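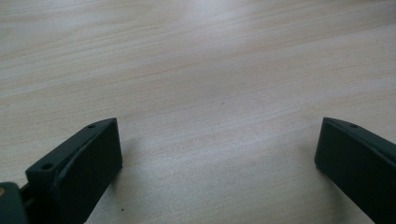
A tabletop in pale wood, with the grain running on the slant.

The Tuesday Truck

The Harkus depot sat at the far end of Holloway, past the feed store and the ball field, and my grandmother could tell you which truck was coming up the hill before it ever turned the corner. Number 8 had a whine in second gear (she called it singing), and on Tuesdays she would put down her coffee, pat the kitchen table twice and go out to stand by the cans in her good slippers.

She had worked the scale house there for most of her life, you see, weighing the loads in and weighing them out again, and she never got over the habit. If a neighbor dragged out an old couch she would squint at it and say, "Call it 100 pounds, with the cushions," and write it on the back of an envelope.

The winter the Nilel road washed out, no truck could get through, and the bags piled up along our fence until the dog wouldn't walk past them. Grandma didn't fuss. She brewed a pot big enough for the whole street and waited – and on the third evening, well after dark, we heard singing from the bottom of the hill.

She was out the door before I'd found my boots.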